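Ticket 2695: Mixed-bin clearing cell, household items, stalls and double picks
Product: Druvton picking software on KUKA arm. Status: open, waiting on vendor

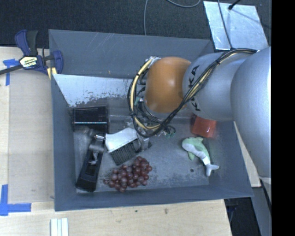 Sugawara replied: Before we look at settings, what is the customer expecting from this cell? If the answer is tidying a family's living room without a person nearby, we would tell them no today. If the answer is emptying a known bin onto a known table, we can probably get there.

Reporter: The second one, for now. Talance wants to know if the arm can take over the evening clear-up in the returns area, where people drop all kinds of household goods into one gray bin. Somebody sorts it by hand at the moment. The home version is a later question and they know that.

Logged 10/15/26

Problem as reported
The cell stops partway through a bin and asks for an operator. In the last test block we ran 151 picks and had 15 stops. The person who does this job by hand has no stops, so the customer reads that as a failure. Speed is not the complaint.

Test load
Six items per bin, including a wide brush, a bunch of grapes, a plush dolphin and a glossy black container. The mix is meant to be awkward. Bin is gray, scuffed inside, on a wood tabletop with blue tape marks.

What we see by item type
Plush: reliable. Soft, easy to find, does not care how it is held.
Brush: fine when the handle is up. When the bristles are up the gripper closes on them and the brush turns in the air. It usually still lands in the right place.
Glossy black: most of the stops come from here. The software reports no surface found, or puts the surface lower than it is.
Grapes: picked without trouble by the software's own count. By ours, no. Loose ones stay in the bin and the cell reports the bin as empty.

Step 1. Restarted the controller and reloaded the item list. No change.

Step 2. Checked that the bin was not moving. Clamp was tight. Marked the bin position on the table and ran again, no shift. Ruled out.

Step 3. Dimmed the overhead light. Fewer stops on the black items, more on the dark red ones. Put the light back.

Step 4. Lowered closing force for fruit only. Less damage, but the arm now drops the bunch if it takes hold near the end. Left it at the lower value.

Step 5. Changed the empty-bin check to run 2 times from different heights. Catches most of the loose grapes. Adds a pause that the customer noticed right away.

Step 6. Tried the Brullix suction tool in place of the gripper. Better on boxes, useless on the brush and the fruit. Put the gripper back.

Sugawara: Step 6 matches what we see at other sites. One tool will not cover this list. Either split the items before they reach the bin or accept a person at the end of the run. On the glossy surfaces, please send the depth logs from the stops, not the whole run.

Reporter: Logs sent. Splitting the items first is most of the job, so Talance will not go for that. They asked if one worker could cover the stops from another bench. I told them yes, at the current rate, if the bench is within sight of the cell.

Answer given to customer
The arm can do the bulk of the clear-up on hard and soft goods. It can't be left alone with food or shiny dark items. We do not recommend removing the person from the shift.

Open items
Depth fix for glossy surfaces, with Druvton. Expected in the November release.
Shorter pause on the empty-bin check.
Retest with the same six items after the update.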